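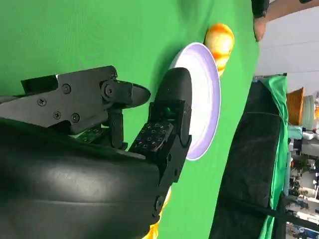

Page 7 of 185

Kitchen Table Forums > Eating and Weight > The Lerau Plate thing, does anyone buy this?

dustmop
Picking up from the last page. I've now read the whole Lerau booklet (borrowed, did not pay) and the argument is still: eat off a smaller plate with a colored rim, your brain thinks the portion is bigger, you eat less, you lose weight. They ask $58 for a set of plates. The booklet has a chart with no numbers on the side of it. Just a line going down. I could draw that line myself.

pepperoni_jill
You've been grumpy about this since page 1 lol. My sister did it and she's down two jeans sizes.

dustmop
Did she do anything else at the same time?

pepperoni_jill
She quit soda and started walking to work. But the plates got her going!

dustmop
I rest my case.

Neves_Hill
I don't think that's fair to Jill. If buying a plate is what makes somebody quit soda then the plate did something. I spent $40 on a water bottle once and drank more water for a year.

cranberry lid
A year is better than I've ever gotten out of a water bottle.

Can we go back to the rim for a minute? That's the part I can't figure out. The booklet says a colored rim "frames" the food and makes it look bigger. I remember reading the opposite, that a wide rim makes the food look like a little island. So which is it? A thin rim and a fat rim can't both be magic.

HTurunen
Hi all, Helmi Turunen here, I'm a dietitian in Hastley and a patient sent me the link to this thread. I don't sell plates. The idea comes from an old optical illusion, where a circle inside a slightly bigger circle looks larger than the same circle inside a much bigger one. That part is real as far as eyes go. Whether it changes what you eat is a separate matter and the research on that is mixed. Some studies found an effect, others found none, and a few of the popular ones ran into trouble. I would not tell anyone it works and I would not tell anyone to throw out their small plates.

dustmop
Thank you. "Mixed" is doing the booklet a favor, but thank you.

grandpa_moter
I've eaten off the same dinner plates since I got married and I've weighed 185 the whole time, give or take the holidays. So are my plates the right size?

pepperoni_jill
Obviously perfect plates. Measure them and sell them.

grandpa_moter
They have a chip in every one. I'll say the chip is part of the system.

cranberry lid
Ha. Okay but the rim. Take the one at the top of the page, white in the middle with the thin purplish edge, on green. Supposedly the contrast is what does it. I look at that and all I think is plate. I'm more interested in the peach or apple or whatever that is behind it.

Neves_Hill
Contrast between the food and the plate was supposed to matter more than the edge. White pasta on a white plate, you serve yourself extra because you can't see where the pasta stops. So for most food a white plate would be fine and for rice it would be terrible.

dustmop
So now I need a plate per food. I see where the $58 is headed.

Also, has anyone in their life been unable to see where the pasta stops?

Neves_Hill
I'm telling you the theory, I didn't say I married it.

clem_rocha
I'll take the other side because somebody should. I've been on the Lerau plan since June and I like it. I was skeptical too. My old dinner plates were enormous, the kind you get at a restaurant supply place, and I filled them because that's what you do with a plate. On the smaller one I fill it once and I usually stop. I'm not hungry afterward. I don't care if it's my eyes or my habits or a spell.

dustmop
You usually stop. What about when you don't?

clem_rocha
Then I have seconds, like a person.

dustmop
Right, and that's my whole problem with it. The test in the booklet (page with the smiling couple) only counts the first plate. It says people served themselves less. It never says how much they ate by the end of the night. If I have a smaller dinner and then stand in front of the fridge at 10:30 pm with a block of cheddar, the plate gets the credit for dinner and the cheddar goes on nobody's chart.

clem_rocha
That might be a you and cheddar issue.

dustmop
It is absolutely a me and cheddar issue. I'd like the booklet to account for it.

tall_order
Lurker, first post. I tried to test this on myself over the winter. Weighed my food for a while on the big plates, then a while on small ones. I came out eating almost 600 calories less a day on the small plates. Just putting that out there.

dustmop
How long is a while?

tall_order
Two weeks each.

dustmop
And you knew which plate you were on. And you were weighing your food, which makes everybody eat less because it's a pain in the neck. And the big plate part came first, was that the holidays?

tall_order
...it started the week of the holidays, yes.

dustmop
I'm not trying to be mean. You did more work than the people selling it did. But you compared Christmas to January.

tall_order
No that's fair. I hadn't thought about it like that. I might run it again the other way around.

HTurunen
If you do, tall_order, switch plates every few days in place of one long block and don't add up the totals until you're finished. It still won't be proof but it will be harder to fool yourself. And please don't keep weighing your food if it starts to make you anxious. I see that more often than I see people harmed by big plates.

pepperoni_jill
That last bit should be pinned.

Neves_Hill
Seconded.

clem_rocha
I'm with you there. But dustmop, I'd like you to admit there's a difference between "not proven" and "doesn't work." You slide from one to the other about every third post.

dustmop
I went back and looked. Okay. I do that. My position is that it isn't proven, I doubt it works for long, and I'm sure it isn't worth $58. The last one I'd put money on.

clem_rocha
I got mine at a thrift store for a dollar each so we may agree.

dustmop
You're on the Lerau plan with plates that aren't Lerau plates?

clem_rocha
They're salad plates, Dan. It's a booklet that tells you to eat off salad plates.

grandpa_moter
I have read this thread for my entire lunch break and that is the first thing in it I understood.

cranberry lid
Did you know the booklet says cereal bowls are exempt? There's a footnote. Why would your eyes work differently in the morning?

Neves_Hill
I'd guess they don't make bowls yet.

dustmop
They do now. "Lerau Morning," $34 for two. It was in the email they sent after I signed up for the free sample chapter. I've had an email from them every day since. If anybody knows how to get off that list please message me, the unsubscribe link takes me to the plates.

pepperoni_jill
Mark it as spam, it worked for my sister.

dustmop
Was that before or after the jeans?

pepperoni_jill
I'm ignoring you. Anyway she says hi and she's keeping the plates.

tall_order
Before I start over, does soup count? I eat a lot of soup and I don't know what to do with the bowl footnote.

HTurunen
Eat the soup. Use the same bowl both times and write it down.

cranberry lid
And don't start the week of anybody's birthday.

tall_order
Mine is the 7th. I'll wait until after the cake.

Next page > Jump to post #418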